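4.2 Effect of View Masking on Tray Placement

The second set of experiments tests whether view masking helps when the policy must choose between cameras that disagree. We use the tray task from the Koo set. The two arms share one tabletop, and the objects are a cup, a shallow tray, a toy carrot and a small yellow toy vegetable. The instruction names one object to move and one target, and the policy decides which arm to use. The starting positions of the cup and the tray are drawn again before each trial, and the carrot serves as a distractor unless the instruction names it.

All training data for this task was collected by teleoperation in the Dralundale cell. The set holds 444 episodes after filtering. An episode was dropped if the operator let go of an object outside the marked work area or if any camera stream lost more than 9 frames in a row. We kept episodes in which the operator paused, changed arms or picked up the same object twice. Removing these in an early version made the policy worse at recovering from a poor grasp, and we did not pursue it.

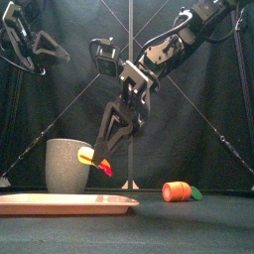
Figure 4. Tray task, side camera. One arm holds the yellow toy near the rim of the cup, with the tray at left and the carrot at right. The gripper of the other arm is at upper left.

During training, each camera stream is masked independently for a full action chunk. The masked stream is replaced with a learned token of the same shape, so the number of tokens seen by the decoder does not change. Masking for a full chunk matters. When the mask was drawn again at every step, the decoder could recover most of the missing view from the steps just before it, and the trained policy behaved much like the unmasked one. The side and overhead views share one encoder; the wrist views share another. Joint positions are never masked.

We compare three policies: Clornham with view masking, Clornham without it, and Itley, a single-encoder baseline trained on the same episodes. All three use the same action space and chunk length, and all were trained to the same step count -- we made no attempt to tune the stopping point for each one.

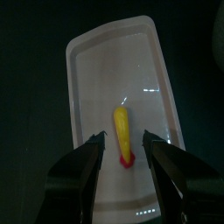 The wrist views carry most of the information about grasp alignment, and they are also where the unmasked policy fails most often. In the last part of a reach the object lies between the fingers and moves very little in the image, so small errors in finger position are hard to see from any other camera. The same view is sensitive to lighting. The tray floor is glossy, and the overhead lights show up on it as short bright streaks next to the yellow toy and as a dotted line of small dashes between the two fingers. These reflections shift as the wrist moves. Without masking, the policy tended to treat a change in them as a change in object position and corrected its approach several times before closing. With masking, it made fewer such corrections and closed earlier.

To separate this effect from grasp strength, we scored reach and placement on their own. A reach counts as complete if the first closing motion makes contact with the named object on both fingers. A placement counts as complete if the object comes to rest on or in the target and the gripper has cleared it. Scoring was done from the side and overhead recordings after each session, without knowledge of which policy was running.

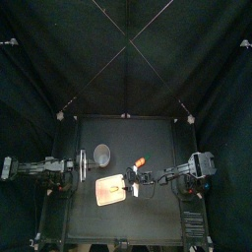
Figure 5. Tray task, overhead camera. The yellow item is on the tray, the left gripper is open toward the cup, and the right gripper is between the carrot and the tray.

Each policy was run for 75 trials on the tray task, in mixed order. Itley completed the fewest placements, and most of its failures were already present at the reach stage. The two Clornham policies were close on reach when the target was the cup. They differed when the object started on the tray, where masking removed roughly half of the repeated closing motions. Placement into the cup showed no clear difference between them. Its errors came mainly from the height of release, and masking does not bear on that.

A second result concerns the choice of arm. Both Clornham policies sometimes sent the two arms toward the same region, most often when the cup and the tray were close together near the middle of the table.
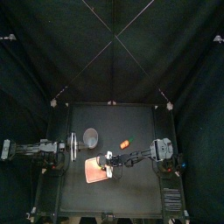
In these trials the masked policy usually held one arm still until the other had moved away, while the unmasked policy was more likely to withdraw both and start over. We do not have a firm account of this behavior. One possibility is that masking a wrist view forces the decoder to rely on the overhead stream for the position of the other arm. An ablation in which only the wrist streams were masked gave a similar pattern, which fits this reading but does not settle it.

Inference cost is unchanged by masking. Peak memory during training rose to 1,060 MB above the unmasked run at the same batch size, due to the added tokens and their optimizer state. Section 4.3 repeats the comparison with one camera removed at test time.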